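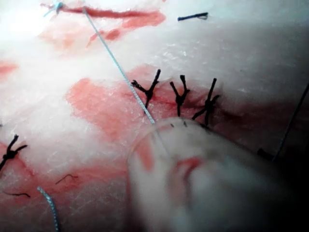 Figure 3. A practice pad seen from the wrist camera, with the translucent tip at lower right. Three knotted black sutures run across the middle of the pad, and a light blue braided thread lies diagonally over its upper part.

4.2 Comparing the two gripper tips

We come now to the part of the study that took up most of our October, and that we enjoyed the most, even on the days when it tried our patience. The arm, the controller and the wrist camera stayed the same throughout. What changed was the tip. The first, which we call the Hestville tip, is a hard, narrow metal pair of jaws with a fine grooved face. The second, the Skillano tip, is soft and lets light through, with a rounded rim, and is a good deal wider than anything a surgeon would choose to hold a thread with. We had our doubts about it at first (Lensa Gashaw will happily tell you that she was the only one of us who didn't), and we tried to design the comparison so that those doubts would not creep into the scores.

Each trial asked the arm to do one small thing: take hold of a loose end of thread on a fibrous pad, lift it clear of the fibers, and hold it until the controller reported a steady grip. Two kinds of thread were used, a fine black one and a light blue braided one, and both appear in Figure 3. We ran 174 trials in all, divided evenly between the tips. Operators worked from the wrist view alone, and Kerstin Sundqvist changed the tips over between blocks so that the same person fitted them every time.

A word about the pads, as reviewers of an earlier draft asked. We did not clear them between trials. Old knots, cut ends and stains were left where they lay, and a pad was retired only when its fibers had lifted so much that a thread could sink out of sight. This makes for a messy background, and it is hard on any vision method that looks for dark marks on white. A short black scrap and the tail of a knot can look very much alike at this distance, and the red stains take away a fair amount of the contrast that a clean pad would give. We felt that this was closer to the conditions our tools will have to live with, and we would make the same choice again.

The soft tip was kinder to the braided thread. Its wide face settled over the strand and kept hold of it even when the approach was a little off to one side, whereas the metal jaws had to be lined up with some care. With the fine black thread things went the other way, and the metal jaws were plainly better at picking up a short tail standing close to its knot. The soft tip tended to push such a tail down into the fibers before closing on it, and several operators found themselves backing off and coming in again from a lower angle.

The cost of the soft tip shows up most clearly in the camera view. Because it sits so near the lens it is always out of focus, and although it is translucent, what comes through it is bent and blurred. In Figure 3 it covers much of the lower right of the view, and the stained pad behind it can be made out only as faint patches of red and white. Mitiku Belay tried masking out this part of the view before passing it to the thread finder, and that did cut down on false finds, at the price of losing any thread that really was lying there. We also noticed that the lighting mattered more than we had planned for. The pad in the figure is nearly washed out toward the top left and falls into shadow at the right, and one exposure setting could not serve both sides well.

Prodromos Fragkou then repeated 18 of the soft-tip trials with the camera moved outward on the Mamo bracket. The view of the contact point improved, but the bracket bumped the edge of the tray on steep approaches, and we went back to the original mount for the trials in Section 4.3.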